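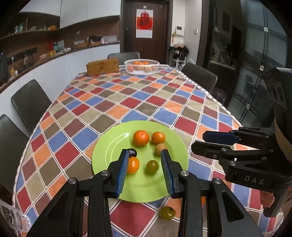
On 2018-01-24 a list member wrote:

> Has anyone worked out what we do about the fruit boxes now Grirkex have put
> the price up? We were paying 14 pounds, it's 18 from next month, and half of
> ours goes soft before we get to it. Would rather drop out than keep
> binning stuff. Also is the Joo pick-up point still going or has that shut?

Quick reply as I'm meant to be out the door. Joo is still going, but shorter hours, shuts at six now. If you can't make it ask on here and one of us near Ketum Road will grab yours.

On price – yes, 18 is right. I rang them. They say it's the small order charge, which kicks in if we have fewer than 21 boxes between us. We dropped under that in January when people went quiet after Christmas. So if a few more come back in we're at the old price again. Worth a nudge to your neighbours.

Other option is Vornico. Cheaper, but you don't pick what's in it and they only do the one size, and last time we tried them the bag split on the stairs. Not mad keen. Happy to be outvoted. 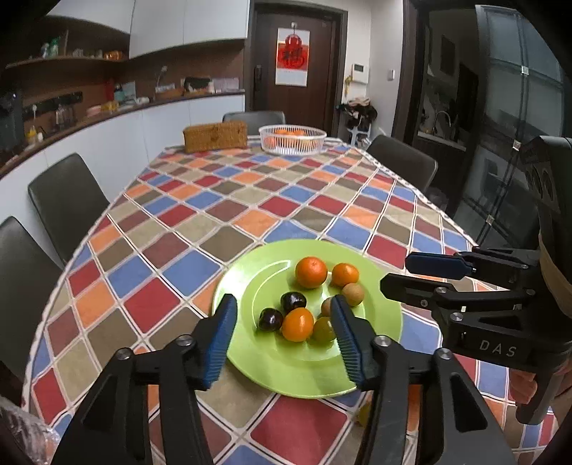
As for stuff going soft, half of that is where people keep it. Don't leave it in the box! The cardboard gets damp and whatever's at the bottom goes first, then you get the flies. Oranges are fine in the fridge for ages, apples too. Plums I'd leave out till they give a bit, then fridge. I know it looks nice with the plums sat in with the oranges on a big green plate, and for an afternoon with people round that's fine, just don't leave them like that all week. Anything bruised, cut the bad bit off and stew it the same night. I do a 1000 gram batch with a spoon of sugar and freeze it in old marg tubs. Label them, I didnt and had plum on my pasta.

Anyway. Can you all let me know in or out, and full box or half, before the end of the month. Reply to me not the whole list pls. If I dont hear I'll put you down for the same as before.

Oh and Grirkex want the empty crates back, flat, no tape on them.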